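Seasonal Flu and Respiratory Illness Checklist: Shared Offices and Workrooms

February 9, 2018
By Lorraine Waaka
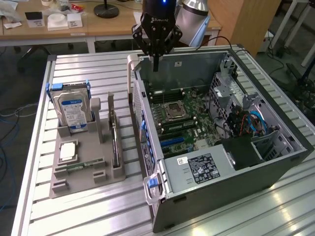
Does a workplace have to close when several employees report flu symptoms? Closure is a decision for the local health department. The employer's part is to report the cluster, send symptomatic staff home and complete the items below.

Site: Irkora, second floor
Inspector: Gladys Muñoz
Site contact: Andor Csonka

1. Sick staff stay home until 24 hours after fever ends without medication.
OK. Policy posted at both entrances.

2. Handwashing sinks stocked with soap and paper towels.
Not OK. Towel dispenser empty in the east restroom. Refill and recheck.

3. Posted instructions call for washing hands for at least 20 seconds.
OK.

4. Hand sanitizer at reception, break room and time clock.
Partial. Time clock unit missing its cartridge.

5. Shared keyboards, phones and door handles wiped at each shift change.
Partial. Log has no entries for the late shift. Csonka to assign.

6. Disinfectant used for the contact time on its label.
Not OK. Staff were wiping surfaces dry right away. Label time is 5 minutes.

7. Vaccination clinic offered.
OK. Held in November, 30 doses given. Late requests go to Mogens Arnardóttir.

8. Absence log kept by date and work area, without diagnosis.
OK. Names of two former employees still listed; remove.

Items 2, 4, 5 and 6 remain open. Send corrections to Gladys Muñoz in writing.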